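Puertas abiertas en Anside: una mañana entre brazos robóticos y un simulador que engancha

23 de marzo de 2025 | Tiempo de lectura: 5 minutos

Utilizamos cookies propias y de terceros para mejorar tu experiencia. Si sigues navegando, entendemos que aceptas su uso.

Llevaba meses queriendo entrar en la nave de Anside, en el polígono de Manura, y por fin he podido. La empresa abrió sus puertas a vecinos, estudiantes y curiosos en general (yo voy en el último grupo, con carné y todo) para enseñar en qué anda metida con Justora, su sistema para programar y entrenar robots de dos brazos. Había 200 plazas, se agotaron enseguida y en la puerta todavía quedaba gente preguntando si se podía colar alguien más. Se coló alguien más, lo vi yo.

La visita empezaba en la sala Laing, que es la grande, la de las ventanas altas que se ven desde la carretera. Nos recibió Ghislain Landry, responsable del laboratorio, con una charla corta que se alargó bastante porque la gente no paraba de levantar la mano. Se lo tomó con mucha paciencia. Un señor de la segunda fila quería saber si aquello iba a servir para recoger aceituna, y Landry le contestó que de momento no, que ellos están con tareas de interior: mesas, encimeras, bandejas, cosas que uno agarra sin pensar y que a una máquina le cuestan un mundo. Lo de la aceituna volvió a salir dos veces más a lo largo de la mañana, ya os aviso.

Me gustó que no vendiera humo. Dijo, y lo apunté tal cual, «una mano con dedos es una fuente constante de problemas, y por eso nos interesa». Con una pinza de dos dedos, explicó, hay pocas maneras de coger un vaso; con una mano entera hay tantas que lo difícil es elegir. Luego puso el ejemplo de las llaves en el fondo del bolso y media sala se echó a reír.

Después nos repartieron en grupos y pasamos al taller. El mío empezó por los brazos de verdad, detrás de una mampara, y la demostración consistía en acercar un vaso de plástico a una bandeja y dejarlo encima sin volcarlo. ¿Salió a la primera? Pues no, la primera vez el vaso se fue al suelo y hubo un «uuuy» general precioso, de campo de fútbol. A la segunda lo dejó en la bandeja y aplaudimos como si hubiera marcado. Una técnica del equipo nos contó que el movimiento va lento a propósito cuando hay visitas y que en las pruebas internas le dan bastante más alegría. Yo lo habría querido ver con alegría, la verdad, pero entiendo que la mampara tampoco era muy gruesa.

Los críos, por cierto, se lo pasaron en grande con un guante con sensores que te deja mover una mano en la pantalla. Había cola, y en la cola había bastantes padres sin niño. Me puse yo también (qué le voy a hacer) y cuando me tocó fui incapaz de juntar el pulgar con el índice. La mano de la pantalla hacía una especie de saludo raro y la chica que llevaba el puesto me dijo que eso le pasaba a todo el mundo, aunque el niño que iba delante de mí lo había hecho del tirón.

Y vamos con las cifras, que sé que a algunos os gustan. Anside contó que ya ha reunido 689 tareas distintas dentro de Justora, desde poner un cubierto en su sitio hasta destapar un bote, y que de cada una guardan 100 repeticiones antes de darla por cerrada. La idea es llegar a 2000 tareas, sin fecha puesta. Pregunté por la fecha, claro. Landry sonrió y dijo que había aprendido a no contestar a eso.

También pregunté por el empleo, que en Manura es la pregunta que se hace todo el mundo en la barra del bar. La plantilla es pequeña y la mayoría viene de fuera, pero la empresa quiere ofrecer prácticas a alumnos de formación profesional a partir de julio. No hay nada firmado todavía con ningún centro, así que lo dejo como intención. Cuando haya papeles os lo cuento.

Una pega: la sala del taller se quedó pequeña y desde atrás se veía regular. Los de mi grupo nos fuimos turnando de puntillas. Y otra, ya puestos, que el café se acabó antes de las once. Me dijeron que para la próxima jornada quieren hacer turnos más cortos y abrir también por la tarde, cosa que agradecerán los que trabajan por la mañana. La inscripción se hará como esta vez, por la web de Anside, y es gratis.

La última parada fue la zona de simulación, y os confieso que iba con pocas ganas, pensando que después de ver los brazos moviéndose las pantallas me iban a aburrir. Pues me tuvieron que sacar de allí casi a empujones. El equipo ensaya en el ordenador antes de tocar una máquina, con unas mesas virtuales en las que van cambiando los objetos, y puedes pasarte un buen rato mirando qué hay en cada una. 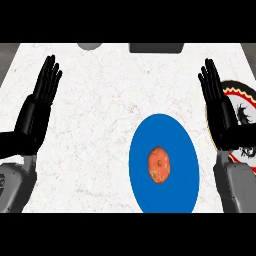
Me quedé hablando con los del simulador sobre cómo se monta una mesa de ensayo, que es la parte que más curiosidad me daba. Les interesa mucho que haya cosas variadas y con fondos distintos, y a mí me hizo gracia que hubieran elegido un tablero blanco con sus vetas, tipo mármol, más elegante que el de mi cocina. Las dos manos negras están levantadas, con los dedos juntitos y apuntando hacia arriba, y a mi lado una señora dijo que parecían un cirujano recién lavado. ¡Es que es eso! Lo que dio más debate fue lo que hay en el plato azul: yo voto por una rodaja de melocotón, la señora decía tomate y detrás se oyó un «galleta» muy convencido. Nos fuimos sin ponernos de acuerdo, discutiendo ya en el aparcamiento, y el señor de la aceituna también tenía su teoría. Si alguien de los que estuvisteis esa mañana se enteró mejor que yo, que me escriba y lo pongo en la próxima entrega.

Noticias relacionadas

- El polígono de Manura estrena parada de autobús
- Anside busca local para ampliar su taller
- Qué preguntar antes de apuntarse a un curso de robótica
- Agenda de visitas y jornadas para julio

¿Te ha gustado? Suscríbete al boletín y recibe las noticias de Manura en tu correo. Puedes darte de baja cuando quieras.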